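Skamitcombe Guest Room: Unpacking Day

Hi again! Lots of you asked about the week we moved into the little rental on Mughal Street. I shared it with my cousin Ivana Montecinos for the whole of August, and between us we had 15 boxes, one decent knife and no kitchen table until the second week, so pretty much everything got sorted on the bed first (sorry, Mom).

Fruit was the thing we bought too much of. The market is open until 7 and Ivana can't walk past a stall without coming home with a bag, so we were always looking for something to keep it all in. Old tins, mixing bowls, you name it!
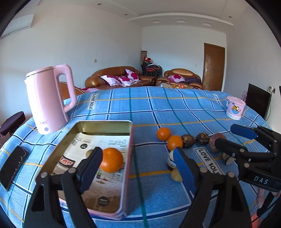

Orange in the pink tin, the rest of the fruit still out on the plaid sheet, and the pink kettle over on the left.

I love that sheet, by the way. It's light blue with navy, teal, yellow and white stripes, and it has come with me through three apartments now. The tin with the gold rim is a keeper too. I'd like to use it for tea bags once the fruit is eaten, but Ivana has her eye on it for sewing stuff, so we'll see who gets there first.

More from the kitchen shelves next time, once Sebastián sends me his!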